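## 4. Shelf life of bread made with carrot pomace

Storage results first, then the tasting. Pomace is the wet pulp left over after juicing. Most of it goes to feed or landfill. We wanted to know if a small share of it, dried and milled, holds off mold and staling in a plain wheat loaf without ruining the taste.

Pomace came from the Trokau juice plant, one delivery in April, frozen on arrival. Dried overnight at low heat, milled, sieved. Flour was the Rashidi all-purpose, same lot for every bake. Two doughs -- control and pomace. Same water at first, then more water for the pomace dough after the trial loaves came out dense. That change matters and we come back to it below.

Loaves were baked at the Travthorpe pilot bakery, cooled on racks, sliced, bagged. In total 3467 slices went into storage at room temperature. Each slice was checked every morning for visible mold and scored yes or no. No partial scores. A slice with any spot was out and did not go back in the bag.

Control slices went first, mostly at the cut faces. The pomace slices lasted longer, with some clean for up to 12 days. Spread between bags was wide though, wider than we would like. Bags near the door did worse in both groups. We did not log humidity by shelf, and should have.
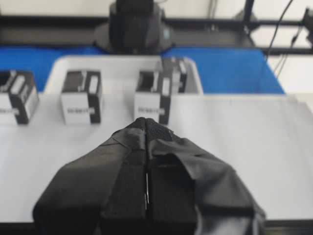 A reader of the draft asked whether the extra water in the pomace dough could account for the softer crumb all by itself, and whether a control with matched water had been baked. The same reader felt that mold scoring by eye was acceptable for a first study but wanted it done by somebody who did not know which bag was which.

Both fair. A matched-water control was not baked for the main run. We tried it afterwards on a small scale and the dough was too slack to shape, so the loaves spread and the slices were not comparible. A pan loaf with higher sides would probably fix this. On the scoring: bags carried codes, but the pomace crumb is plainly orange, so the codes hid nothing. Tinting the control would be one way around it. Not done yet.

### 4.1 Crumb firmness and tasting

Firmness was measured on day one and again at the end of storage, with the Plomus press, center of the slice, crust left on. Control crumb firmed up faster. The gap was small on day one and clear by the end. Some of that is water, some is likely the fiber holding on to it -- our data can't split the two.

Tasting was on a Tuesday, before lunch, in the break room at Travthorpe. Fresh slices only. Tasters liked the color, were split on the sweetness, and several marked a dry feel after swallowing. Toasted, the difference mostly went away.

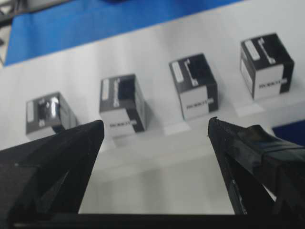 Firmness and tasting scores did not line up slice for slice, and part of the trouble may be how crumb color was judged. Tasters compared pieces laid out in a line and viewed from one end. A diagonal row on a white tabletop, such as the small cubes in Figure 2, gives an idea of the layout: one piece is nearer to the eye than the next, and the bright surface takes up a good share of the view. Against white, the orange crumb may be read as deeper than it is. We would use a gray cloth next time and shuffle the order for every taster. Color scores are reported anyway, but should be read loosely.

### 4.2 Limits

One delivery of pomace, one flour lot, one oven. Carrot variety not known, the plant mixes them. Milling was uneven in the first batch and we re-seived it, which cost some of the coarse fraction. Acidity of the finished crumb was not tracked over storage, so a mold effect from lower pH can't be ruled out. Pomace from a second season is in the freezer now and will get the same bake, plus the pan loaf control.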